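Trondar gripper kit after three weeks

17 January 2022

I have had the Trondar two-finger gripper kit for 21 days now, on loan from Drindesico, who sell it here. They get it back on Friday. I paid the postage and nothing else, and they haven't read this before you.

The kit is a gripper, a small camera that mounts at the wrist, a cable, a bag of spares and a printed booklet of 31 pages. Fitting it to our arm took me a morning. Most of that went on the adaptor plate, which comes with two bolt patterns, and ours was the second one, on a page I hadn't reached yet. The software found the gripper straight away. The camera needed a restart before it showed up.

Our job is dull. Sheet-metal brackets come to us mixed up and have to be sorted and put down facing the same way. The old gripper had flat pads and did this badly. It was fine on boxes, but a thin flange would turn in its grip and the part went down crooked.
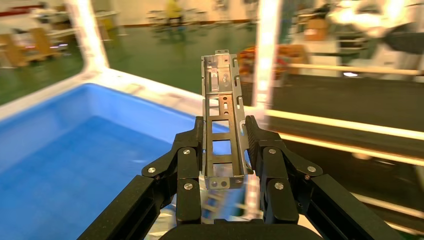
Wrist camera view with one of the channel brackets in the fingers.

The Trondar has ribbed pads, and they hold a thin edge much better. I ran it for over 4000 picks and kept a tally of the drops by bracket type. The long channels were hardly ever dropped. The short angle pieces were worse, mostly when two were stuck together, and I don't think any gripper would sort that out for me.

The camera is good enough for checking which way up a part is. Shiny metal gives it trouble under our lights. Kittipong Ruangrit, who looks after the other line, suggested turning the exposure down by hand, and that helped a lot. The booklet leaves it on automatic and says very little about it.

I have 2 complaints. The finger screws want checking every few days, and one of mine had worked slightly loose by the second week. The spare pads are also sold only as a full set with new fingertips, so you pay for parts you may not need.

I looked at the Clovedero gripper last May and it was stronger, but also heavier, and our arm hasn't much to spare. I haven't tried the Rostami one. If anyone has used it on thin steel, please leave a comment.

I have asked Drindesico for a price on one Trondar kit and an extra set of pads.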